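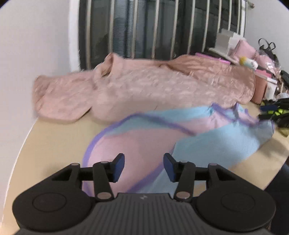
Hugo Joly says he'd been asking for a later bus for so long that he'd stopped expecting one, and then in February the notice went up at the Collet stop and he missed it for a whole week. The 46 is getting two extra evening trips! The last one now leaves Collet at 11:20 at night, so those of us who work late at the Trodero end of town can finally quit begging for rides.

If you haven't followed this saga (lucky you), the last 46 used to go at 9:05, and if you were still mopping a kitchen floor at 9:06 you were walking. I've done that walk more often than I'd like, mostly uphill, once with a birthday cake. So yes, I was pretty happy reading the new timetable, and I read it twice to be sure I had the right column.

The change came after 264 people signed the petition that sat on the counter at Boltus, the sandwich place by the station. I signed it back in the fall and forgot all about it. The transit office told me the new trips are a trial through the end of summer, and they'll look at rider numbers before deciding whether to keep them. They wouldn't say what number they're hoping for. I asked a second time and got the same answer, very politely.

One thing to watch out for: the late buses skip the loop past the swimming pool and go straight down Mill Road, so if you live on that side you'll want to get off at the library and cut through. Fares are the same as the daytime ones and monthly passes work too. The paper schedules at the stops were still the old ones when I went by last night, except at Collet, so check the board there or call the office before you count on it.

I rode the 11:20 on its first night and it was fuller than I expected, with a bunch of people coming off shift at the Zusevden warehouse and a couple who'd been to the movies and looked thrilled to be going home for the price of a bus ticket. The driver said she likes the late run because there's no traffic at the bridge.

We use cookies to remember your settings and see which stories get read. Accept all | Manage choices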